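# Sorting Small Items with Two Baskets: Procedure for Shared Work Tables

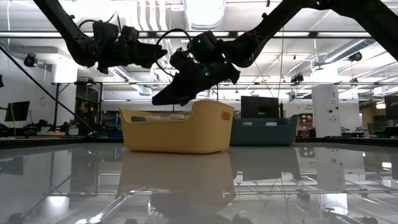 *Yellow basket at the front, teal basket behind it and to the right. Small white items are in both.*

This page sets out the two-basket procedure used at the Stirnholm site for sorting small loose items at a table. It applies to all shared work tables in the building and replaces the single-tray procedure that was in effect until June. Staff who have already completed the Lencho storage orientation may begin at Step 2.

## Purpose

Small items that are left directly on a table are easily lost, mixed, or swept up during cleaning. The two-basket procedure gives every item one of two places at all times: the yellow basket for items that still need to be checked, and the teal basket for items that have been checked and are ready to return to storage.

The color assignment is the same at every table. Please do not reverse it, even for a short job.

## What You Will Need

- One yellow basket and one teal basket, each with handle holes at the ends
- A soft, lint-free cloth
- The item list for the batch
- Storage labels (Usteo label sheets, 30 to a sheet)
- A pencil

Baskets are kept on the lower shelves in Room 21. Take one of each color and return both at the end of the session.

## Step 1: Prepare the Table

Wipe the tabletop with the cloth before setting anything down. Polished tops show dust and smudges readily, and grit under a basket will scratch the finish. Use a dry cloth for daily work. The cleaning solution supplied by Grastolix may be used once a week, on Saturday, after the tables have been cleared.

Check the baskets as well. Turn each one over and tap it lightly to clear any items left from an earlier batch. Small white pieces are easy to overlook in the corners of a basket.

## Step 2: Place the Baskets

Set the yellow basket near the center of the table, with one long side facing you. Set the teal basket behind it and to the right, facing the same way. The two may stand close together, but they should not be stacked or nested while they contain items.

Lift each basket by both ends. Do not slide a basket across the table.

If there is a monitor at the table, leave enough space to reach into the teal basket without touching the screen or its stand.

## Step 3: Load the Yellow Basket

Place the unchecked items in the yellow basket by hand. Do not pour them from a bag or carton. A single layer is best, and items should remain below the rim along the front and back. If the batch is too large for one layer, divide it and work through one part at a time.

The total weight in either basket should not exceed 400 grams. Heavier batches belong in the metal trays and are covered under a separate procedure.

## Step 4: Check and Transfer

1. Take one item from the yellow basket.
2. Compare it with the entry on the item list.
3. Look for chips, cracks, or residue.
4. If the item is in good condition, mark the list and place the item in the teal basket.
5. If it is damaged, or if it does not match any entry, put it in an envelope and note the batch number on the front.

Continue until the yellow basket is empty. Items should be placed in the teal basket with some space between them, particularly when their surfaces are glazed or coated.

Should you need to leave the table partway through a batch, leave both baskets where they are and set the item list beside the yellow basket. An item may not be left on the tabletop between baskets. If you are uncertain whether it has been checked, return it to yellow.

## Step 5: Label and Store

Apply one storage label to the box that will receive the checked items, and copy the batch number onto it in pencil. Move the items from the teal basket to the box, then close the lid. Boxes are shelved in number order; the current series begins at 1075.

## Care of the Baskets

Wash the baskets in lukewarm water with mild soap and let them air-dry upside down. Do not use solvents or abrasive pads. A basket with a split rim or a torn handle hole should be taken out of use and left in the marked bin outside Room 21.

## Related Pages

- Metal Tray Procedure for Heavier Batches
- Weekly Table Cleaning
- Requesting Additional Label Sheets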